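Print this entry | E-mail this entry

We use cookies to remember your notebook settings. OK | More

Workshop notebook, Rinbridge
May 11, 2021
Entry 137 – drink cans and the slatted rack

Purpose today was to sort out how the cans go on the wooden rack. The rack is the light slatted one from Wuyts. Odair Brito wants it used for the Nendivent display, so the question is whether cans should stand or lie on the slats.

Started with the cans standing. A can base spans more than one slat, so it sits level provided it is set down square. Set down at an angle, the rim catches a slat edge and the can leans. Pressing lightly on the top is enough to show whether it is seated.

Then on their sides. Along the slats they stay where they are put. Across the slats they roll toward whichever end is low. Checked the legs and the left one needs a shim. I have card in the drawer, will cut a piece tomorrow.

Spacing: tried 20 mm between cans and that is tight for fingers. Wider is better, even if it means fewer on the rack. Fill from the right end and work left – otherwise you reach over what is already there.

The white top shows every fingerprint. Wiped it down with the blue cloth before starting and again after lunch. Do not use the spray from the Pesitthorpe box, it leaves a film and the cans slide on it.

Also for the order list, before I forget: felt pads for the rack legs, 119 mm strip or longer. The pack of 200 we bought in December was round ones and they are too big for the feet.

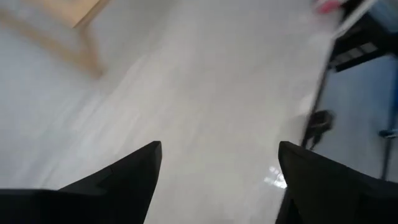
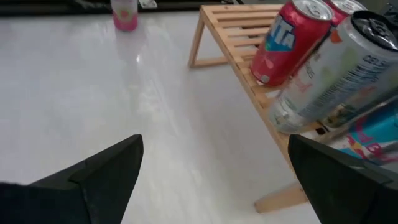
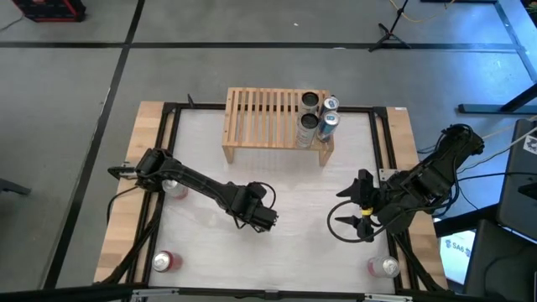 Second is cans lying on the rack; third is the platform from above, with cans on the rack and three red-and-silver ones on the white surface.

Still to do: shim, pads, repeat with the rack turned the long way.

Comments (3)

Odair Brito: Standing is fine for the display. Please keep the labels facing front.

mk: There are felt strips in the cabinet by the sink, try those first.

Odair Brito: Found them. Left on your bench.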